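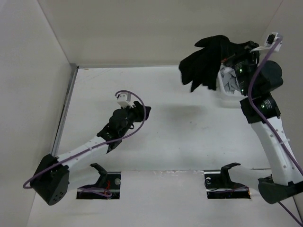 Figure 10.1 A white work surface with plain grey-beige walls on three sides.

Chapter 10: The Surface You Work On

Last updated: December
Filed under: Workrooms and Interiors > Student texts

Rooms get talked about as if they were made of walls and windows, but most of our working lives happen on a flat patch at elbow height! This chapter is about that patch. We'll look at how high it should be, how far you can reach across it, what colour it ought to be and what should stand around it.

Start with colour. A pale surface shows up a dropped screw or a stray thread at once, and it bounces light back up at the work. It also shows every mark, so you'll be wiping it down more often. Plain walls close to the edge do a similar job for the eye — there's very little behind the work to compete with it. Look at the seams in Figure 10.1, where the side walls meet the back wall, and notice how easily you can read the shape of the space from those thin lines alone.

Then there's reach, my favourite part. When Mercy Ondieki refitted the teaching workroom at Stilham, she began with chalk. Each student stood at a bench 925 mm high and swept both arms across the top, and the overlapping curves showed where the tools should go. The bench was 2,000 mm long, yet nearly all the chalk fell in the middle. The far corners were wonderful places for storing things and hopeless places for using them.

Walls on three sides leave only one open side to stand at. Is that a problem? It depends on who shares the surface and what passes between them, and we'll come back to it in the section on working in pairs.

Before you read on, take a piece of chalk or some masking tape to your own table and mark your reach. Keep the marks there until you get to page 197.

Related chapters
Light Over the Bench
Storage Within Arm's Length
Case study: the Florkosier sewing room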